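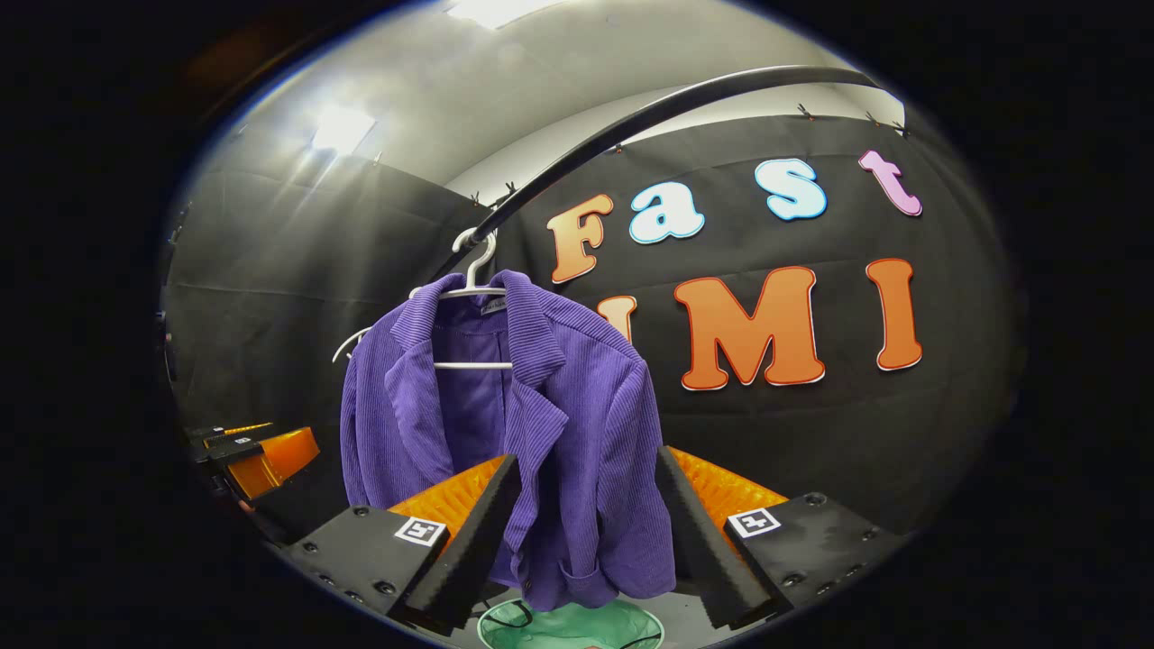
Purple corduroy blazer, one of the jackets on our rails in October.

Clothes people wanted at Hayat, the secondhand shop in Clollcombe

We're looking for two part-time people to look after the clothes at Hayat, and we'd love to hear from you if you're the kind of person who can't walk past a crooked hanger without fixing it!

Hayat sells good used clothing: coats, blazers, knitwear, dresses, a lot of denim, and more scarves than we know what to do with. More than 300 pieces come through the back room in a normal week (October, when everybody suddenly remembers they own sweaters, is a whole other story). Every one of them gets looked over, steamed if it needs it, put on a hanger, tagged and taken out to the shop floor. That's the job, and we think it's a great one.

What you'd be doing

You'd start in the back room with Eldana Birhane, who runs intake. She'll show you how we check seams, linings, cuffs and pockets (always the pockets, we've found house keys in there) and how we decide what goes out, what goes to the mending basket and what gets passed on. After that it's hanging and more hanging. Jackets go on with the collar lying flat and the lapels open. Heavy knits get folded over the bar so the shoulders keep their shape. Corduroy gets brushed in the direction of the ribs, and please don't let anybody iron it from the front.

You'd also take turns on the floor, tidying rails, putting fitting room returns back and talking to customers. Our regulars are lovely and they ask good questions.

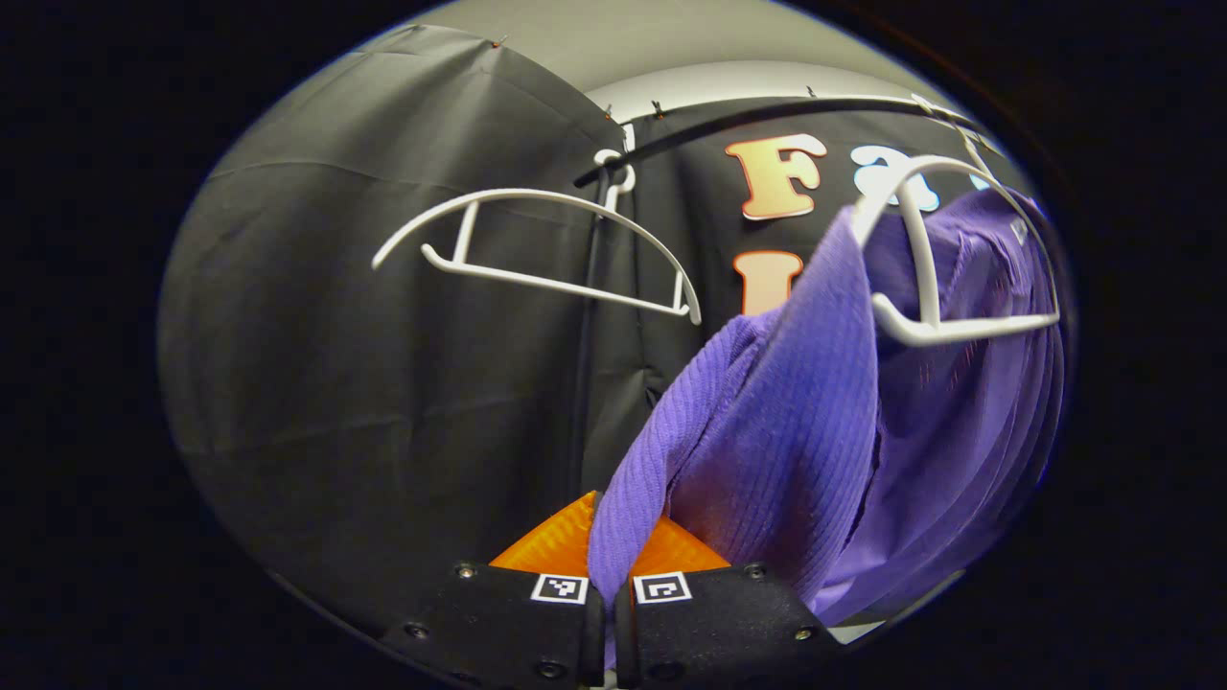
Do I need to have worked in a clothing store before?
Experience is welcome, but it's fine if you haven't. We train everyone from scratch, and your first 2 weeks are spent working next to Eldana or Getachew Moges.

Hours and pay

Each position is 15 hours a week, split into mornings or afternoons, whichever suits you better. Mornings start at 8:30 and the shop opens at 10. Pay is the same hourly rate as the rest of the floor team, and we'll tell you what it is when we first talk, before you spend any time on an interview. Staff get 34 percent off everything in the shop, including the new wool socks from Tendavau.

You'll be on your feet for most of a shift and lifting bags of clothes, some of them heavy. There's a step stool for the top rail and a cart for the bags.

How to apply

Stop by the counter and ask for Theophilus Ankrah, or leave him a note with your name, a phone number and the times you're free. A résumé is optional. A few lines about a piece of clothing you've kept for years would be wonderful, and he really does read them all!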